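Textile Care and Conservation Workshop, Durkberg
Notebook entry, 16/02/2026
Entered by: T. Vukadinović
Subject: Madder bath, second series, and condition of the Ilau wool

The second series of madder baths was begun this morning with the wool received from Ilau. The skeins had been scoured and mordanted with alum under the procedure adopted last August, and no change was made to it. Total dry weight of the lot is 1606 grams. Weights were taken before mordanting and are entered in the fiber register.

Ground root from the Davora lot was used throughout. The remaining older root is to be kept for comparison and should not be mixed with the new stock. Radomir Kadrić soaked the root overnight in rainwater and strained it through muslin. The liquor was darker than in the first series and carried more sediment. A second straining was done before any wool went in.

The bath was raised slowly and held at 49 degrees Celsius. It climbed up to 2 degrees above that on one occasion, when the lid was left on during the handover between Mr. Kadrić and Ms. Nguyen. The excursion was short, but it should be borne in mind if these skeins turn out browner than the controls. Staff are asked to record the lid position along with the temperature from now on. The present log sheet has no column for it — the margin will do until new sheets are printed.

Skein 219 was removed early for inspection. The color is a clear brick red on the outer strands and noticeably paler under the ties. The ties on this lot are too tight. Hrvoje Gashi retied the remaining skeins in loose figure eights before they were entered, and this should be the practice for all future wool from the same supplier. Skein 219 will be retained as a reference and is not to be overdyed. 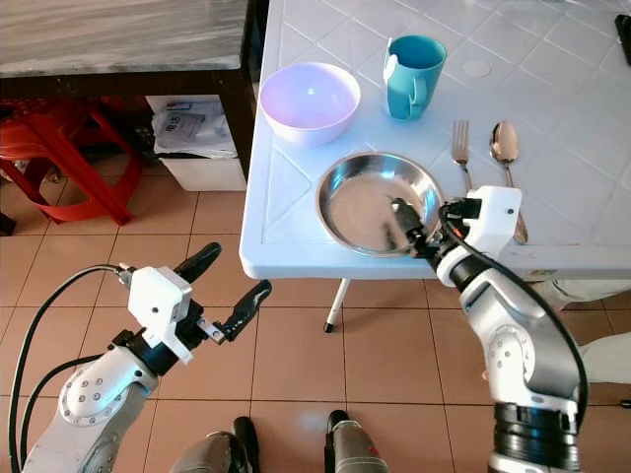 Rinse water was changed until it ran clear. Tap water was used for the first rinse and rainwater for the remainder. Ms. Nguyen raised the question of whether the hardness of the tap water is shifting the red toward blue, as the Ó Ceallaigh samples seem to suggest. We do not have enough evidence to say. A divided skein, one half rinsed in each water, will be added to the third series.

Eduardo Sarmiento has asked for cuttings from the finished wool for the lightfastness cards. These may be taken once the skeins have dried fully in the dark cupboard. Half of each card is to be covered with the black board, and the cards are to be labeled in pencil only.

The exhausted bath has been kept in the lidded crock for a pale pink trial on silk. It should be used within the week or discarded.

Outstanding: alum to be reordered; the pH strips are past their date; muslin needs boiling before the next straining.

T.V.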